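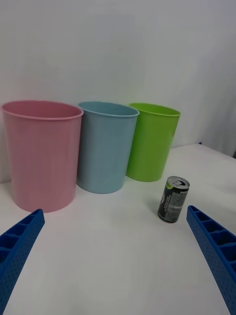

Call for participants: Which colour would you choose?

Where does an empty drink can go in your house? Under the sink, in a box by the back door, or on the bench until someone shifts it? We'd love to hear, and we'd love to watch you sort a few things for us!

The Korico study looks at how people pair everyday rubbish with colour when there are no labels or signs to help. You'll stand at a plain white table with three open containers at the back, pink, blue and green, and sort small household items one at a time however you like. Cans come up a lot (people have surprisingly strong feelings about cans). Afterwards we'll have a chat about your choices and how sorting works at your place.

Who can take part
Anyone 18 or over who lives in the Brakby area and can comfortably tell pink, blue and green apart. Renters, share houses and big families are all very welcome, and so are people who have never sorted a thing in their lives. 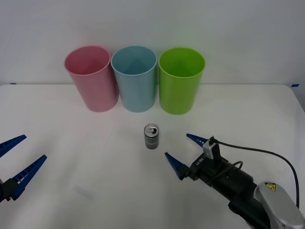 Household Habits Group, Brakby College

What's involved
One visit of 90 minutes, with a tea break in the middle. You can sit or stand at the table, whichever suits. The items are clean, but bring gloves if you prefer them.

You'll receive a $90 grocery voucher on the day, and we can cover your bus fare. Parking is free behind the Ahonen Building on Lorska Street, and the room is on the ground floor with step-free access.

How to sign up
Fill in the short form at the Ahonen Building front desk, or ask the desk to post you one. Forms are due by September 7, 2026. Morning, afternoon and early evening visits are available, so tick every time that works for you. Results will go out to everyone who took part in February.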